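Thread on bed sheet thread count, and why I stopped using it to choose sheets. I spent nine years in a textile testing lab, mostly on woven cotton. Long, sorry.

Thread count is the number of warp and weft yarns in one square inch of cloth. Warp runs the length of the loom, weft runs across. A plain percale with 90 one way and 83 the other is a 173.

You can check it at home with a pick glass and a needle. Lay the cloth flat with no tension, count one direction, turn the glass, count the other, add. Do it in a few spots away from the selvage.

The trouble starts with plied yarn. Twist 2 thin yarns together and you have one yarn in the weave. Some sellers count it as 2. A 300 becomes a 600 on the package and the cloth is the same cloth.

I bought a Loretti set last November marked 640. Under the glass it was a good deal lower, and the yarn was plied. I returned it. The store in Tranthorpe took it back with no argument.

What to read on the label, in order: fiber, weave, yarn type, then count.

Weave matters most to the hand. Percale is one over, one under. It feels crisp and it creases. Sateen floats several yarns over one, so it has a sheen, drapes better and snags sooner.

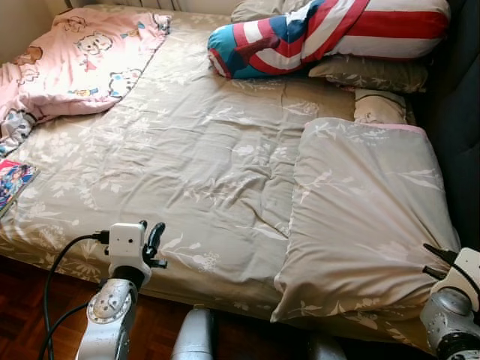
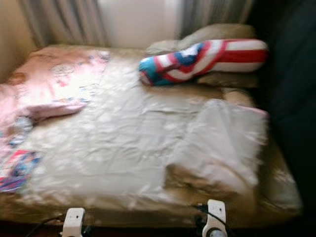
Creasing is mostly fiber and finish. Cotton has poor recovery from bending. Mills apply a resin to crosslink the cellulose, and it works, at some cost in tear strength. A polyester blend gets you there too, and pills in exchange.

Pilling test, short version: tumble a sample against an abrasive liner for a fixed time, then grade it from 5 (none) down to 1 (severe) against standard photos. I would take a 4 in plain single-ply over a 3 in anything fancy.

Shrinkage is the other number I look for. If the label gives none, assume the fitted sheet will lose some length in the first few hot washes and buy deeper pockets than you need.

Several people asked about Medve. I have only had one of their pillowcases under the glass. Single-ply percale, count matched the label. One sample is one sample.

The Lorbridge flannel is a separate case. Flannel is sold by weight, ounces per square yard - count tells you very little once the surface has been napped. Will do flannel in another thread when I find my notes.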